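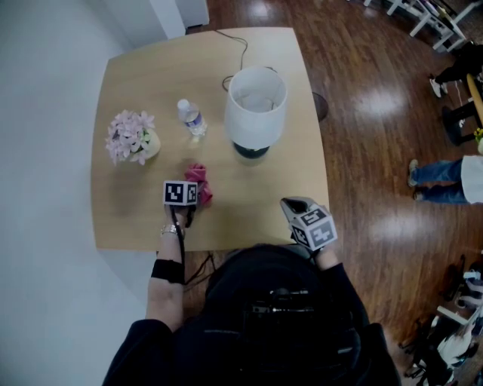 Quick one, have to be out the door in ten. Third week of showing the robot how to wipe a table. By hand, with the grippers, over and over. Target for this task is 500 good demos and we're at 200, so, yeah.

Things I've learnt:

Slow down. Nathalie keeps telling me. My wrists go faster than the tracking likes and then teh whole run gets binned. Lost 19 that way before lunch.

Don't fold the cloth neatly first. Vy wants it different every time, scrunched, flat, half under something. Otherwise the policy only learns my one tidy cloth.

Move the lamp and bottle between runs. I forget. Every time.

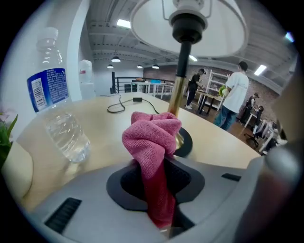
Pink cloth, gripper's view. Lamp right behind it.

Forearms are sore, left one worse. Josué reckons remote control from a chair would be easier on the body but we tried it in June and I was hopeless, knocked everything over. You feel the cloth drag when you're holding the thing yourself. Big difference for me anyway.

More on the Kodico software next time, its been crashing. Gotta run.

3 comments
Share 19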